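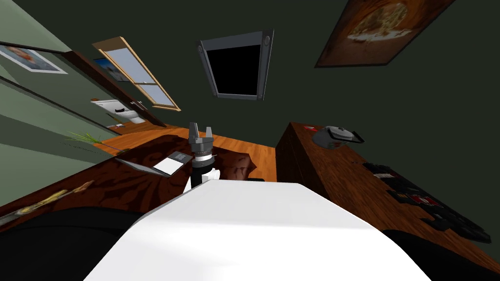 The simulated living room, with a laptop on the table near the gripper.

Myrtle Tran spent most of January choosing between two grippers without touching either one. Her team at Drorkix builds household robots with two arms, and every part is tried in a rendered apartment first.

The candidates were the Greco and the Revik. Both have two fingers. The Greco closes faster, and the Revik opens wider and weighs 132 grams less. Each was put on the same arm and run through 3814 grasps under the same controller, a Mevlow, with the same six objects.

On small things the Greco came out ahead. It dropped fewer of them and needed fewer second tries. The Revik did better with anything soft or bulky, and it was more forgiving when the arm arrived a little off target. 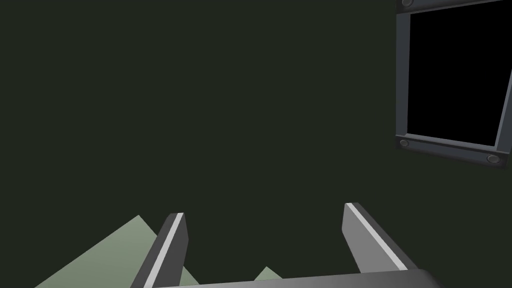
Open fingers seen from the wrist, with a dark wall behind.

The wrist camera took up more time than the fingers did. When the arm points up, the view fills with plain wall and the software has little to fix its position on. Tran's group threw out 935 runs for that reason and started them again with a second camera higher on the body.

"The first numbers made the Revik look bad, and it was mostly the camera," she says. "We would have bought the wrong one."

Drorkix ordered the Revik. The first pair is being fitted to a real arm now, and Tran expects the soft objects to give the most trouble, as the simulator treats cloth as stiffer than it is. The Greco stays on the list for a smaller robot planned for next year.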